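Halia Duty Roster for Camps: Review After One Season

Posted September 15, 2020

We used Halia to schedule staff at Vindaddale, a small day camp with 14 counselors and a waterfront. Before that we used a spreadsheet and a whiteboard outside the dining hall. This review covers setup, daily use, the phone app and the price. We paid for our own subscription. 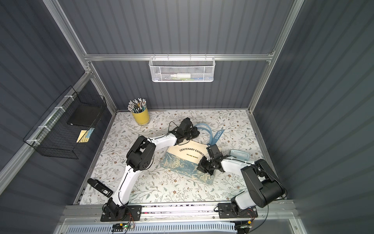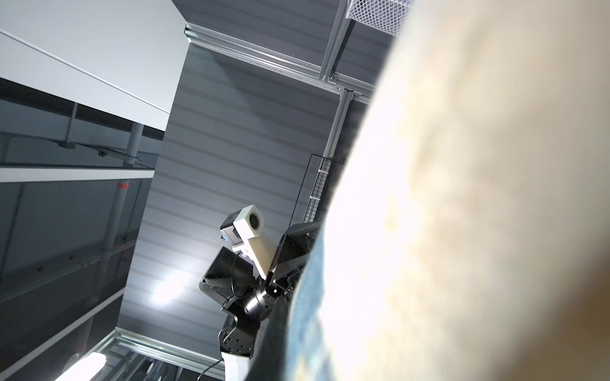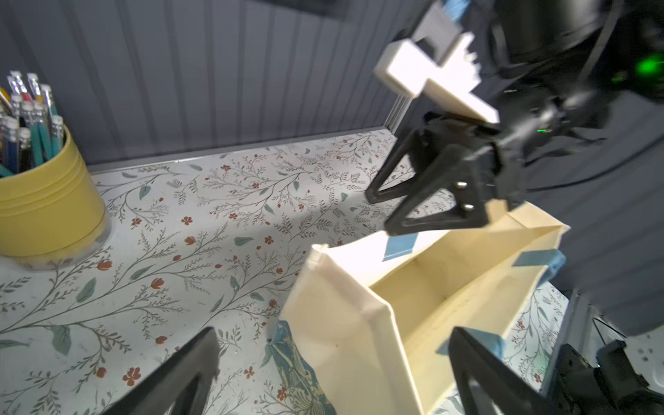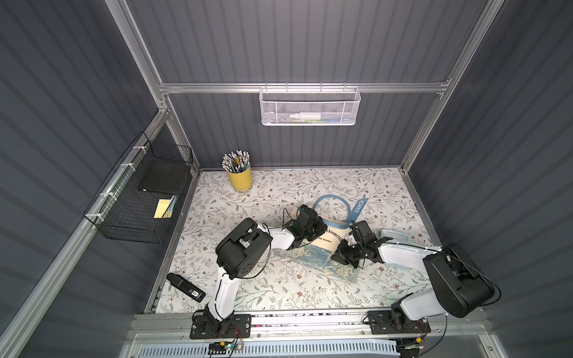
Setup

I started in January, well before hiring was finished, and that was too early. Halia wants a name and an email for every staff member before it will let you build a shift. You can enter placeholders, but swapping a placeholder for a real person clears the certifications you attached to it. I had to redo the lifeguard and first aid entries in the spring. If you buy it, build your list of jobs and locations first and leave the people until your contracts are signed.

The import tool reads a plain spreadsheet. Ours went in on the second try. The first time it rejected the whole file over one blank phone number and didn't say which row it was in.

Daily use

The main screen is a grid with staff down the side and activity periods across the top. You drag a name into a slot. If the person is already booked, the slot turns red. If the job needs a certification the person doesn't have, it turns orange and asks you to confirm. I would like a setting that blocks it completely for waterfront jobs. As it stands, anyone with editing rights can click past the warning.

Break coverage is where it earned its keep. You set how long each break has to be, and the program suggests who can cover. The suggestions were usually fine. It doesn't know how far apart things are, so it will happily send someone from the archery range to the boat dock with no time to walk there. We added a short travel period to the archery jobs to get around this.

Halia logged 1147 shifts for us over the season. The end-of-season report lets you sort them by person or by job, and it showed that two counselors had done far more than their share of dish duty. I had missed that.

The phone app

Staff can see their own schedule, ask for a swap and mark a swap as accepted. A swap still needs a supervisor's approval, and approvals can be done from the phone. The app needs a signal. At our camp the signal stops at the tree line, so we went on printing the schedule every morning. The printout fits on one page if you hide the notes column. With notes showing, it runs onto a second page that holds nothing but the last period.

Notifications were late a few times. One swap notice came through after the period had ended. Support answered my message the next day and told me to reinstall the app, and it was better after that.

Compared with the others

I also tried the free versions of Tseng and Murkora. Tseng is simpler and loads faster, but it has no way to record certifications, and for a camp that rules it out. Murkora has them and adds camper attendance as well. It is built for large overnight camps, and it took me most of an afternoon to make one day's schedule.

Price

Halia bills by the season, with up to 5 supervisor logins included. We only needed 2. There is no cheaper plan for small camps, and you can't pause the subscription over the winter and keep your data unless you export it yourself.

Rating: 4 out of 5. We have renewed for next summer. The whiteboard is still up, mostly for the lunch menu.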